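4.2 What changed at the bench

Colm Carroll
15 June 2022

I should say up front that I worked at Rundmont for a good while before I started writing about it, so I'm hardly a neutral party. I knew most of the people on the sorting benches by first name, and I knew what they thought of the new cell well before I switched a recorder on. I've tried to be fair to everybody (the arm included!), but you should read this section with that in mind.

The job itself is simple to explain. Returned tool kits come in from the Coughlan depot, somebody empties them into a bin, and the hand tools and odd bits of bar get picked out and passed along for checking. Before February that was all done by hand. In the 90 shifts we logged afterwards, the arm did the picking and a person stayed at the bench to look after it. Figure 3 shows the picking stage, with a screwdriver lying in the bin and the arm reaching in over it. 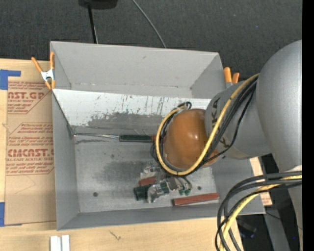
Figure 3. Hand tool picking at the bench, seen from the fixed camera.

What surprised me was how little the talk in our interviews was about speed. We spoke with 27 people across both shifts, and I'd gone in with a whole page of questions about pace and targets. Most of them got a shrug. People wanted to talk about their hands, and about their ears. Sore wrists came up again and again as something they didn't miss. But so did the chat across the bench, and a few of the older workers were really quite sad about that. One woman told me she used to know whose kid had a hockey game on, and now she knows which error code means the camera needs a wipe.

The logging was the other big thing. Every stoppage goes into Clerkuline, and we pulled 1667 entries from it for this study. Of those, 1240 were cleared by the person at the bench without calling anyone from maintenance. That's a lot of skilled work, and it doesn't appear in anybody's job description! When I put this to the supervisors, they agreed straight away, then told me the pay grades hadn't been looked at yet. The bench workers had already told me the same thing, in stronger language.

I also asked where people had learned to clear a fault. The Kovgate training package got polite mentions, mostly for the safety part, but nearly everyone said they'd picked it up by watching whoever was on before them. So the handover at shift change has got longer and a fair bit louder, and I'll come back to it in 4.3, where we look at the handover notes themselves.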